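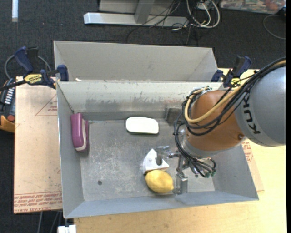 The grasp planner described in this report selects a pose for a two-finger gripper from a single overhead depth image and passes it to a motion planner for execution. The first version, submitted in August, treated every object in the bin as isolated and scored candidate grasps on antipodal quality alone. That assumption fails when objects touch or sit close together. With a lemon and a white wedge side by side in the lower middle of the bin, a finger placed for one object has to come down in the space next to the other, and the score must take this into account. Objects against the walls raise a similar problem, as the sheet metal slopes and the free space beside the object narrows towards the floor.

1. Software structure

The system consists of four processes: segmentation, candidate generation, scoring and motion planning. They exchange messages over a small publish and subscribe layer called Cloluslow, written for an earlier project at Lultport. Each message carries the time stamp of the depth image from which it was derived. The scoring process discards any candidate set whose stamp differs from that of the current segmentation. Before this check was added, the arm was at times sent to a pose computed for the previous bin state.

2. Candidate generation

For each segment, 400 candidates are sampled from pairs of surface points with opposing normals. Candidates needing an opening wider than the gripper stroke are rejected at once. The rest are clustered by position and approach angle, and one candidate per cluster is kept.

3. Scoring

The revised score is a weighted sum of antipodal quality, finger clearance and wrist clearance. Finger clearance is computed by sweeping a box model of each finger along the last 170 mm of the approach and taking the shortest distance to the point cloud. The bin walls are not taken from the cloud, where scratched metal gave noisy depth, but from a fitted model with four planes for the walls and one for the floor. Wrist clearance uses a single capsule enlarged to allow for the cables and hose, which move with the arm and are not modelled separately.

The weights were set by grid search on the Sindine set of 124 recorded bin states. No learning was used.

4. Motion planning

The Edwards planner was kept from the August version with two changes. The start state is now read from the controller when planning begins, and the goal is given as a region with 7 degrees of freedom in tool yaw. If no path is found to the best candidate, the next is tried, up to a limit of five. After that the cycle ends and a new image is requested.

5. Known problems

Thin objects lying flat are often merged with the floor during segmentation and receive no candidates. The capsule around the wrist is too cautious near the rear wall, so some reachable grasps there are refused.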